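Skalora Tabletop Pushing Kit, reviewed by Philomena Ó Néill

I have now spent most of December watching a robot arm nudge plastic shapes around a plank, which my younger self would have found thrilling and my mother still does not accept as a job.

The Skalora kit is sold to labs and classrooms that own an arm and have run out of things for it to do. You get a maple board, a bag of colored blocks, a straight finger that mounts at the wrist, and a login for the software. The arm is your problem. So is the table.

Setup is listed as 12 minutes. It took me nearly 100, mostly spent on the calibration page, which rejects a bad reading with the message "Try again, friend." By the ninth "friend" we were not friends. My colleague Ozan Karaca read the manual instead and had it going before lunch, and he has mentioned this since.

Once it runs, it's good. You type something like "move the red star next to the blue cube," the finger comes down, and shoving begins. The cube is the easy one. Cylinders wander off if pushed anywhere but dead center, and the heart goes into a slow spin that I've come to dread.

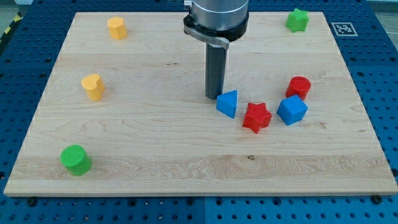
The blocks themselves are better than they need to be. The tops have a fine texture, the colors are strong, and after 4 weeks of being bullied they show hardly a mark. The board is handsome enough to serve cheese on. Spare blocks are sold only as full sets, so lose a star and you'll be buying a second heart.

The older Clastmont kit costs less and has a kinder calibration page, but its blocks are slick and skate all over the place. I'd pay the extra for Skalora. Support answers email overnight, and they call you friend too.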